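Home Energy Basics, Unit 4: Where the Watts Go
Handout to read before the Fuller Hall session

Welcome back, everybody! Last time we got ourselves comfortable with the idea of power (how fast energy is being used) and energy (how much gets used in all), and a few of you told me afterward that the two still slide into each other when you aren't looking. They do that to me too, so we'll go slowly and do it again with things from around the house.

A watt is a rate. An old-style light bulb might be rated at 50 watts, a small space heater on its low setting at 300, and anything meant to make a lot of heat in a hurry will usually be well past 1000. What lands on your bill is the rate multiplied by the time, and we measure that in kilowatt-hours. Run a 1000 watt appliance for one hour and you've used one kilowatt-hour. Run the 50 watt bulb for twenty hours and you've used exactly the same amount, and I do want you to stop and work that one through on paper, even if it looks easy.
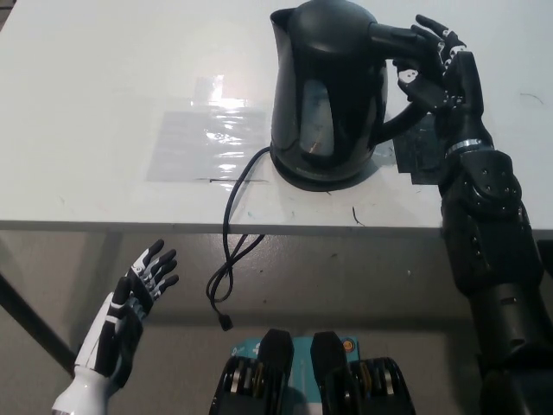 One reader of last term's handout wrote in to ask whether this means the big heating appliances are the villains, as she had been scolding her whole family about them since December. My answer was a gentle "it depends." A high rate for three minutes is a small amount of energy. A modest rate that goes on all day and all night, like an old refrigerator in a warm garage, can add up to a good deal more.

Heating water is a lovely case to practice on, because the energy needed depends mostly on how much water you have and how many degrees you want to raise it. Bringing a full quart to a boil when you only want one cup takes up to four times the energy, and you'll be standing there waiting longer as well!

For next time, please pick three appliances at home and find the rating label on each (often underneath or on the back, so unplug first and let anything hot cool down). Write down the watts, guess the minutes per day, and work out the kilowatt-hours for a week. Bring your scratch work too, messy is fine.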